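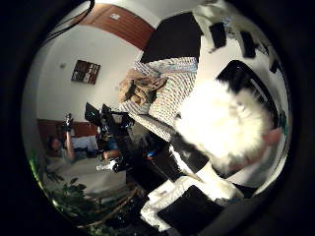

IRETTON, February

The Superintendent of Inventories arrived at the house shortly after two in the afternoon and was received by Ms. Imrie, who had been instructed to offer him tea and nothing else.

The instruction came from the firm of Mac Mathúna, acting for the estate. Under the terms of the will, the contents of the long room were to be entered in the register in the order in which the deceased had been accustomed to look at them. No list of that order had been left. The Superintendent, Mr. Reto Lehner, noted this in the margin and asked where the deceased had usually sat.

"By the plant," said Ishbel Imrie.

Mr. Lehner took up a position by the plant. Its leaves touched his sleeve. He opened the register at page 2161, where the Edport office had ended its previous entry, and wrote the word Beam.

The beam was brown and broad and bore a small white label. Mr. Lehner did not read the label aloud. The will provided that no inscription in the room was to be spoken before the heirs were assembled, and of the 5 heirs only Gearóid Keogh and Áine Ó Dubhghaill had so far replied to the firm's letters. He wrote: Label, one, attached.

"The picture would come next," Ms. Imrie said. "She went from the beam to the picture. Then down to the red boards, if it was morning."

"And in the afternoon?"

"In the afternoon she looked at the blanket."

Mr. Lehner consulted his watch and entered the picture, followed by the blanket. It was a knitted article, striped in white and gray, and on it lay something tan and very much creased. He asked whether this second article belonged to the first.

Ms. Imrie considered the question for some time. She had kept the house for the deceased through two changes of roof, and she was aware that her answers would be copied in triplicate.

"It was put there on a Friday," she said. "She told me to leave it until it was asked for."

"Has it been asked for?"

"You have just asked about it. I could not say whether that is the same."

The regulations offered no guidance. Mr. Lehner wrote Article, tan, creased, status deferred, and drew a line beneath it with the edge of an envelope. He was a careful man, and in his years with the office he had deferred very few things — a clock in Wetano, a quantity of rope, the matter of his own promotion.

At half past three Miss Philomena Mulligan arrived on behalf of Mac Mathúna to witness the signature. She read through the entries standing up, in her coat, and stopped at the last of them.

"The estate cannot close with an item deferred," she said. "There is a fee. It is 1000 for each quarter, payable by the heirs."

"Then the heirs may ask for it," said Mr. Lehner.

"They would have to know that it was here."

"They will be sent the register."

Miss Mulligan turned to Ms. Imrie, who was looking at the picture on the white wall with its patches of red. She seemed to be following a route of her own, from the wall to the boards and from there to the floor.

"Would they know to ask?" said Miss Mulligan.

"Áine would," said Ms. Imrie. "She used to sit on the other side of the plant."

Mr. Lehner amended the entry to read Deferred, pending Ó Dubhghaill, and all three of them signed it. Ms. Imrie then asked whether he would like a second cup of tea. The instruction had not been clear on the point, and he said that he would.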